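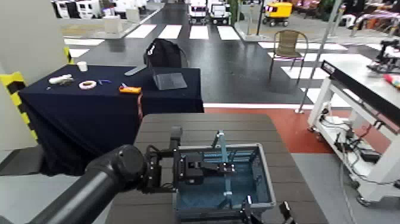 Photo: Hala Nasr / Vesalcombe

The long fingers

The first set of fingers had come from Zetton and the second from Simões, and by the time the kettle had boiled Hala had decided she disliked both of them.

"They're too short," she said.

"They're the same length as the last ones," said Eleri.

"The last ones were too short."

Eleri wrote down the time and the letter A. The sheet had 100 rows on it, numbered by hand, and a second sheet under it had another 100 for the letter B. She had ruled the columns the night before at her mother's kitchen table. Grip, lift, hold, put down. There was a wide column at the end for remarks, and she hoped to leave most of it empty.

The job was the handle. Dralham wanted an arm that could take a shopping basket by the handle and give it to a customer, and Dralham had been let down before. In 2004 they had paid for a machine that packed bags, and it had packed them for one summer and then gone into a shed. The man who signed for it was still there. He would be coming in September to see this one, and he would bring his own basket.

"Ready," said Hala.

The arm came down. The fingers closed on the handle and the handle turned in them, slowly, like a key. Eleri put a cross under lift.

"Slipped," she said.

"I saw."

They did it again. It slipped on the second and the third, and on the fourth it held long enough for Hala to lean forward in her chair. Then she sat back and typed something. Eleri had worked with her for five months and knew better than to ask what.

At row 31 Hala's phone rang, and she let it ring.

"Is that him?" said Eleri.

"It's Vesalcombe. They want to know which ones to order."

"We've only done A."

"I know what we've done."

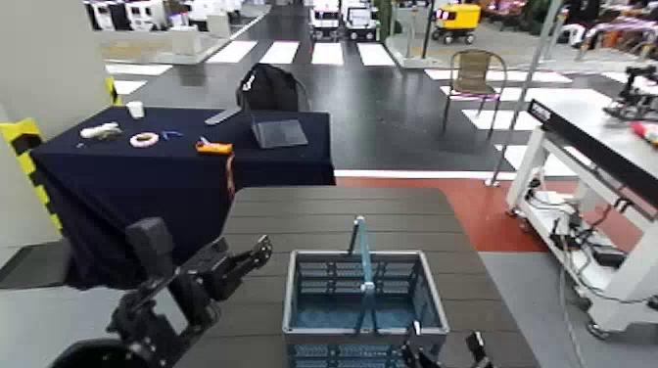

Eleri Ifans
Test technician and writer

They changed to B after lunch. It took four screws and a good deal of bad temper - one of the screws went under the table and Eleri had to lie on the floor to reach it. When she got up there was dust all down her sleeve. Hala brushed it off without looking away from the screen.

B was slower. Hala had set it to open wider and come in lower, and on the first try it touched the rim and stopped. On the second it found the handle. Eleri counted to five under her breath, as the sheet said she should, and the basket stayed up. She put a tick under hold. She had not made one there since the morning.

"Don't smile at it," said Hala.

"I'm not."

"It'll drop the next one."

It dropped the next one. It held the three after that.

The phone rang again at row 40, and this time Hala picked it up and walked off with it. Eleri could hear her saying no, and then no again, and then a long stretch of nothing. She filled in the date at the top of the sheet, where she had forgotten it. August 3, 2021. She thought about the man from Dralham and his shed, and whether he ever went in to look at the thing.

Hala came back and put the phone face down.

"They want an answer by tonight."

"What did you tell them?"

"I said we had 60 to go." She pulled her chair in. "Which row?"

"Forty-one," said Eleri, and moved her pen down.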